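19 May 2018
Workshop notes, sticker cutting

Third try at the weekly planner sheet. The 17 lb stock Dilek bought is too thin for kiss cuts. The blade goes through the backing at every inside corner, and the little flags come off the sheet with paper stuck underneath. Went back to the matte vinyl and dropped the force two steps. Much better. Corners on the banners still lift a bit when the sheet is bent.

Meinir's new layout has 22 stickers on a page, with the water trackers along the bottom edge. The bottom row cut off register by the width of a pencil line. Top row was fine. I think the mat is slipping under the left roller. Cleaned the roller with a damp cloth and re-ran the same file, and the bottom row moved less but did move. Old mat, hardly any tack left. Will open a new one before the next run.

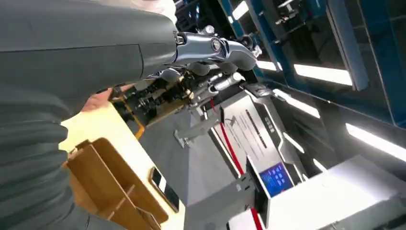 File problems, for whoever picks this up: the rounded boxes in the Badow set have doubled outlines. The cutter follows both, so each box gets cut twice and the edge goes fuzzy. Delete the inner path and save as a new version. Leave the original alone, Leena still prints from it. The checklist boxes are fine, and so are the header strips.

Ink: the pale pink prints gray on vinyl. On paper it looks right. Tried the Nitton profile and got something closer to peach, which Meinir likes and I don't. Left one sheet of each by the window to see how they fade. Pencil marks on the back say which is which.

Order from Sostora is 1,000 sheets, sleeved in pairs. Gebhard asked if we could go to 2,000 at the same price. Told him I'd need to know how many mats we go through first.

To do:
- new mat, same file, check bottom row
- fix doubled paths in Badow, boxes only
- ask Dilek if the thin stock can go back (one pack is open)
- write the force setting on the lid of the cutter, the tape label fell off again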